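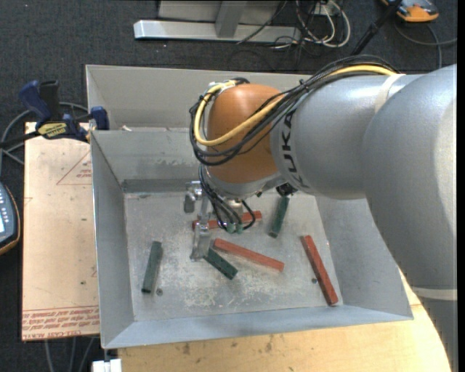 Flarkton open bins are folded from gray sheet metal and sold for holding parts, blocks, offcuts and other goods that don't need to be stacked in order. The top is fully open, so the contents can be reached from above and from any side. Solid pieces can go in at any angle, and the plain gray floor makes it easy to pick out colored stock, like the red and dark green blocks lying in the bin at the top of the page. Lids are sold separately.

Models

Flarkton 16 — the small size, for benches and low stands. Fits on a standard Brudine stand with no adapter.
Flarkton 200 — the floor size. Supplied with four leveling feet, which can be left off if the bin is going on a pallet.
Flarkton 200 D — same footprint as the 200 with deeper walls.

All three come in gray only. We no longer supply the painted blue version, but we still have touch-up paint for customers who own one.

Finish and care

Wipe down with a damp cloth and mild soap. Dry the corners, where water tends to sit. Do not use wire brushes or scouring pads on the inside. Light scratches on the floor are normal with hard goods and do not affect the bin. If you are storing pieces with a finished surface, order the Drumex liner mat (part 1602), which is cut to fit the 200 and the 200 D. The mat lifts out for cleaning. There is no mat for the 16 at present.

Placing the bin

Set the bin on a flat, level surface before filling it. Do not drag a loaded bin by the rim — empty it first or move it on a pallet. Bins should not be stacked on one another, full or empty. For a fixed position, use the Brudine floor brackets, sold in pairs with bolts included. Two pairs are needed for the 200 and 200 D.

Ordering

Bins ship assembled. The 16 goes by parcel carrier, the other two by freight, and someone needs to be at the delivery address to sign. Please check for dents before signing and write any damage on the carrier's slip.

Gulyás dividers fit the 200 D only and are made to order. Allow extra time for these in December.

Prices on this page are good for orders placed by 21st April. For quantities over 2000, ask for a written quote.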